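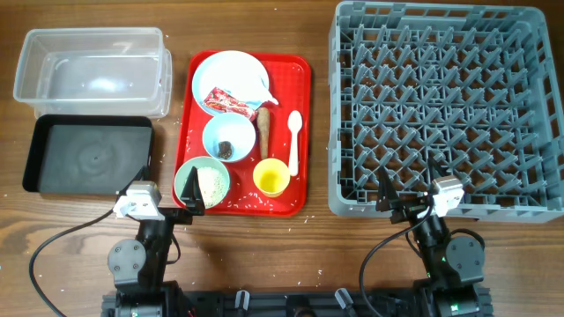
Hullach say the bench rules are too long, that no operator has ever read past the first page, and that a tidy-up task with a napkin in it does not need a document with numbered clauses. Could we send something shorter before the next run, please.

14th November, two-arm bench, tray clearing

Fair. I have read past the first page, though only because I wrote it. Rules draft stands at version six as of this morning. What follows is what we have been doing with it and what I want changed, so that version seven can be shorter and Hullach can be happy, briefly.

Background for whoever picks this up: we moved to food trays in September, when Emis asked for "something messier". They have it. The task as agreed is that rubbish goes one way, leftovers another and crockery to the rack. That fits on one line. The other clauses are all about what happens when that line meets rice.

Clause 2, the word "empty". Version five said a bowl may be racked when empty. We had three operators and got four opinions. One held that a single grain counts as food. Another would rack a bowl I'd have happily had for lunch. Proposed wording: a vessel is empty when tipping it once over the scraps tray gives nothing further that falls by itself. Stuck grains are allowed. No shaking. Shaking was my idea in version three and I withdraw it, with apologies to the floor.

Clause 3, drinks. Dregs in a cup are a liquid even if it's a mouthful. The cup is not to be carried over the base rail or over either arm's connectors, whatever the shortest path says. Speed limit with liquid in hand stays at 45 mm/s. Yes, it is dull to watch. The tipping place must be written down before the run starts, and "wherever" has been struck off as an acceptable entry.

Clause 4, spilt rice. Leave it. Do not reset the table by hand halfway through, do not blow on it, do not reach in with a piece of card because it is "only a second". If grains get into a joint or under the rail, stop the run, power down, brush, log it. Grains elsewhere on the wood get swept up at the end with everything else. Obeidat wanted a maximum permitted number of grains on the table. I asked who would be checking and the proposal was dropped.

Clause 5, hands. Nobody's hand goes over the table while the arms are live. Paused is live. Gripper open and looking harmless is live. I found this clause initialled by someone who then did exactly the opposite in front of me, so from now on the enable switch is off and its key is in the dish before anyone touches so much as a napkin. 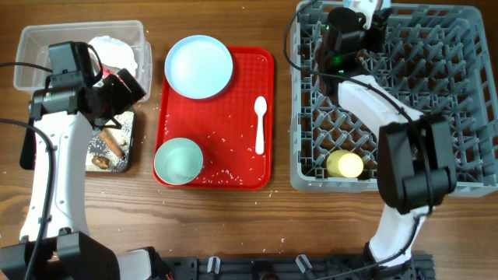 Clause 6, cables, which used to be a footnote. Before each block of runs, take both arms slowly to their furthest reach and watch the slack all the way. The cable should never be the thing that stops the wrist. Same check again after anyone has moved a camera, including by "a tiny bit". I'd like this one kept at full length whatever Hullach think, as it's the clause we have paid for.

Clause 7, who does what. Left arm has the bin and scraps side, right arm has the rack. Crossing the centre is allowed only if the other arm is parked or visibly going the other way. Version six has half a page on priority at the middle of the tray. Cut to: if in doubt, left waits. No reason for left. Somebody had to wait.

Clause 8, logging. Run number, layout sheet, who was driving, who was watching, any stop and why. Dropped items are logged as dropped. They are not "placed early". We have 124 runs on the books from the last layout and I went through the remarks column over lunch. "Fine" is the commonest entry. Second is a blank. There is also one that just says "sausage".

Emis want 400 runs under the new rules before they'll look at the data, and 1000 before they'll say anything nice about it. I would sooner hand over fewer with proper remarks but I've been told that is a matter of taste.

Leftover points, not yet clauses:

Wrappers. Torn ones catch on fingertips and come back out of the bin with the gripper. Suggest a pause with the fingers open, then a look, before the arm leaves.

Food props. Real food goes in the waste the same day. The Pritumia bench kept theirs and I've smelt the results.

Rack positions. Still no rule on where in the rack things go. I lean towards "anywhere it stands up unaided". Will be argued with.

To do: version seven down to two sides. Laminate. Ask for a second brush.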